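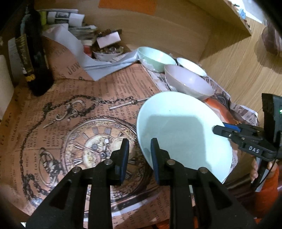

클러컴브리지 손잡이형 그리퍼 작업대, 손가락 패드 교체하고 다시 가동

클러컴브리지의 로봇 동작 수집 작업대가 정비를 마치고 5월부터 다시 쓰이고 있다. 작업대를 관리하는 바르나흐 정비팀은 그리퍼 두 대의 손가락 패드를 모두 새것으로 바꾸고 관절 유격과 케이블 고정 상태, 기록 장치의 시각을 차례로 점검했다고 밝혔다. 재가동 후 첫 작업은 접시와 그릇을 다루는 식기 과제였다. 작업자 두 사람이 그리퍼를 하나씩 잡고 연녹색 접시 한 장을 양쪽에서 맞잡는 동작이 포함됐다.

이 작업대는 사람이 그리퍼를 손에 쥐고 물건을 옮기면 그 움직임과 영상을 기록하는 곳이다. 기록은 라불홀름에 있는 팔형 로봇의 학습에 쓰인다. 로봇 팔이 직접 움직이는 설비에 비하면 구조가 단순하지만, 하루 종일 사람 손에 들려 있는 탓에 닳는 자리가 일정하지 않다. 왼손잡이 작업자가 오래 쓴 그리퍼와 오른손잡이가 쓴 그리퍼는 패드가 닳는 모양부터 다르다.

정비 책임자 안셀무 카마르구는 "마지막 교체 이후 354회를 기록했다. 패드가 찢어지거나 떨어진 것은 아니었는데 얇은 접시를 세울 때 미끄러진다는 메모가 계속 올라왔다"고 말했다. 메모는 작업자들이 한 회가 끝날 때마다 남기는 기록지에 적혀 있었다. 처음에는 유약을 바른 식기에서만 나오던 내용이 나중에는 종이 상자와 작은 병을 집는 과제에서도 보였다고 한다.

패드부터 떼어 냈다

정비는 패드를 떼는 일로 시작했다. 손가락 끝에 붙은 고무 패드는 접착면이 넓어 한쪽 모서리를 들어 올린 다음 천천히 당겨야 한다. 급하게 당기면 고무만 찢어지고 접착층이 손가락에 남는다. 팀은 남은 접착층을 플라스틱 주걱으로 밀어 내고 알코올을 묻힌 천으로 닦았다. 금속 날은 쓰지 않았다. 지난번 교체 때 칼날로 긁은 자국이 한쪽 손가락에 남아, 그 자리만 새 패드가 들뜬 적이 있었기 때문이다.

새 패드는 손가락 끝선에 맞춰 붙인 뒤 두 손가락을 맞물려 눌러 두었다. 누르는 시간은 여섯 시간이었다. 제품마다 권장 시간이 다르지만 바르나흐 팀은 전날 저녁에 붙이고 다음 날 아침에 푸는 식으로는 하지 않는다. 너무 오래 맞물려 두면 부드러운 고무 표면에 반대쪽 무늬가 찍히고, 첫 며칠 동안 집는 느낌이 달라진다는 것이 작업자들의 의견이었다.

떼어 낸 패드는 버리지 않고 그리퍼 번호와 손가락 위치를 적은 봉투에 넣었다. 어느 쪽이 먼저 닳았는지 나중에 비교하기 위해서다. 이번에는 왼쪽 그리퍼의 바깥 손가락 패드가 가장 많이 닳아 있었다. 카마르구는 접시를 옆으로 세우는 동작에서 이 손가락이 먼저 닿고 늦게 떨어지는 경우가 많았다고 설명했다.

관절과 케이블

다음 순서는 손가락이 움직이는 관절이었다. 그리퍼를 거치대에 고정하고 손가락을 좌우로 가볍게 흔들어 유격을 봤다. 오른쪽 그리퍼에서 한쪽 손가락이 끝까지 닫히기 직전에 살짝 걸리는 증상이 나왔다. 분해해 보니 관절 틈에 종이 보풀이 끼어 있었다. 작업대에는 과제마다 다른 무늬의 종이를 깔고, 구긴 신문지를 그릇 밑에 받치는 경우도 있다. 그 부스러기가 안으로 들어간 것으로 팀은 보고 있다.

보풀은 핀셋으로 빼고 관절 주변은 마른 붓으로 털었다. 윤활유는 바르지 않았다. 예전에 소량을 발랐다가 며칠 뒤 패드 쪽으로 번져 다시 닦아 낸 일이 있다. 지금은 걸리는 느낌이 남을 때만 부품을 교체하고, 털어서 없어지면 그대로 쓴다.

케이블은 위치를 옮겼다. 손잡이 가까이 묶어 두었던 고정 끈이 손목을 돌릴 때마다 당겨져, 접속부에 힘이 실리고 있었다. 팀은 끈을 조금 느슨하게 다시 묶고 접속부 앞에 여유분을 남겼다. 두 사람이 마주 보고 작업할 때는 케이블이 서로의 팔 쪽으로 가지 않게 각자의 바깥쪽으로 늘어뜨린다. 작업 전 확인표에도 이 항목이 새로 들어갔다.

두 대의 시각 맞추기

시간이 가장 많이 걸린 일은 두 그리퍼의 기록 시각을 맞추는 작업이었다. 한 사람이 혼자 하는 과제에서는 조금 어긋나도 드러나지 않는다. 두 사람이 같은 물건을 잡으면 사정이 달라진다. 한쪽 손가락이 접시에 닿은 순간과 다른 쪽이 놓은 순간이 뒤바뀌어 기록되면, 라불홀름에서는 접시가 잠시 공중에 떠 있는 것으로 읽는다.

바르나흐 팀은 두 그리퍼를 나란히 놓고 같은 막대를 동시에 집었다 놓는 동작을 여덟 번 되풀이해 기록을 대조했다. 처음 몇 번은 왼쪽이 늦었다. 장치를 모두 껐다가 같은 순서로 다시 켜자 차이가 줄었고, 이후 기록은 허용 범위 안에 들었다. 켜는 순서에 따라 차이가 생기는 까닭은 아직 밝혀지지 않았다. 소프트웨어를 맡은 파이바 쪽에 기록을 넘겼으며 답을 기다리는 중이다.

당분간은 왼쪽 그리퍼를 먼저 켜고 표시등을 확인한 다음 오른쪽을 켠다. 순서를 틀렸을 때는 한쪽만 다시 켜지 않고 둘 다 꺼서 처음부터 한다. 이 내용은 확인표 맨 위에 적혔다.

손가락 벌림 폭도 다시 쟀다. 패드를 바꾸면 두께가 달라져 예전 값 그대로는 완전히 닫힌 상태가 조금 벌어진 상태로 기록된다. 팀은 완전히 닫은 값과 끝까지 벌린 값을 새로 저장하고, 두께를 아는 판을 물려 중간값을 확인했다. 오른쪽 그리퍼는 한 번에 맞았고 왼쪽은 두 번째에 맞았다. 예전 설정 파일은 날짜를 붙여 따로 보관했다. 정비 전 기록을 다시 읽을 때는 그 파일을 써야 한다.

식기 과제로 시험

재가동 시험에 식기를 고른 것은 미끄럼 메모가 가장 많았던 과제이기 때문이다. 두 작업자는 접시를 모서리로 세운 상태에서 한 사람은 아래쪽에, 다른 한 사람은 위쪽 테두리에 패드를 대는 자세를 여러 차례 연습했다. 얇은 테두리를 세게 물면 접시가 돌아가고, 약하게 물면 옮기는 도중에 각도가 틀어진다. 교체 전에는 이 각도를 바로잡느라 손을 한 번 더 쓰는 일이 잦았다.

시험에 참여한 작업자들은 새 패드가 접시 면에 붙는 느낌이 분명해졌다고 했다. 다만 새 고무가 예상보다 강하게 달라붙어 놓는 동작이 늦어진다는 의견도 있었다. 카마르구는 "며칠 쓰면 나아질 수도 있지만 그동안의 기록에는 패드를 바꾼 직후라는 표시를 붙이기로 했다"고 했다. 라불홀름에서도 이 표시가 있는 기록은 따로 모아 두고, 이전 기록과 섞을지는 나중에 정할 예정이다.

작은 물건을 집는 과제는 아직 다시 시작하지 않았다. 동전이나 금속 조각처럼 얇은 물건은 패드 끝의 모양에 영향을 많이 받는다. 새 패드는 끝이 둥글지 않고 각이 서 있어서 바닥에 놓인 동전을 밀어 올리는 방식이 달라질 수 있다. 팀은 식기와 상자 과제를 먼저 진행하면서 끝부분의 변화를 지켜보기로 했다.

점검 주기는 짧게

이번 정비를 계기로 점검 방식도 바뀌었다. 그동안은 작업자 메모가 쌓이면 날을 잡아 한꺼번에 손을 봤다. 앞으로는 하루 작업을 시작하기 전에 패드 표면을 닦고 손가락을 한 번 끝까지 닫아 본다. 점심 뒤에는 케이블과 고정 끈을 확인한다. 관절 안쪽의 먼지는 주마다 턴다. 패드 교체 시점은 횟수로 정하지 않고, 유약을 바른 접시를 세워 들었을 때 미끄러지는지를 기준으로 삼는다.

종이 부스러기 문제에 대해서는 깔개를 바꾸자는 의견도 나왔으나 채택되지 않았다. 여러 무늬와 글자가 있는 배경에서 기록하는 것이 과제 조건에 들어 있어 민무늬 판으로 바꿀 수 없다는 이유다. 가장자리가 해진 종이는 작업 전에 교체하고, 구겨서 쓰는 신문지는 하루가 끝나면 치우는 선에서 정리됐다.

예비 패드는 바르나흐 창고에 보관한다. 이번에 쓴 것과 같은 묶음의 제품이 남아 있어 다음 교체 때까지는 새로 주문하지 않는다. 그리퍼 한 대가 갑자기 멈출 경우에는 두 사람이 하는 과제를 중단하고 남은 한 대로 할 수 있는 과제를 먼저 돌린다. 예비 그리퍼를 들이는 안은 파이바와 협의하고 있으며, 들여올 시기는 정해지지 않았다.

클러컴브리지 작업대는 오전 9시부터 운영된다. 정비로 미뤄진 식기 과제가 끝나는 대로 상자 과제가 이어진다.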